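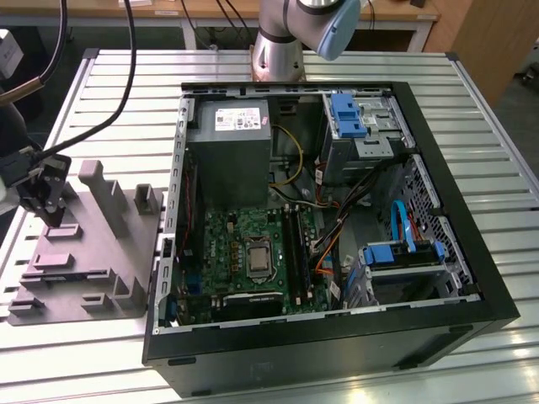 Side panel off, tower lying down. The processor is the silver square on the green board.

Which parts can I safely take out for cleaning?
Posted by Lotine, 7/25/21

Hello all! I was given this old desktop in May and finally got the cover off, and now I'm a bit nervous about going any further. I'd love to clean it properly and maybe put in a bigger drive, but I don't want to pull on something I can't put back. Are the blue plastic pieces meant to come out by hand?

Kitgate
Welcome, and good for you for opening it up! Blue usually means "you may touch this." The one down by the looped blue cable is your drive caddy. Unplug the cables first, then squeeze and slide, gently. The blue latch on the silver cage is for the drive bays up there. I'd leave the processor alone unless you have fresh paste handy, and please don't ever open the gray power supply (just blow the dust out through the vents).

Oravec
take a photo of the cables before you unplug any. I have 18 old towers in my garage and still get it wrong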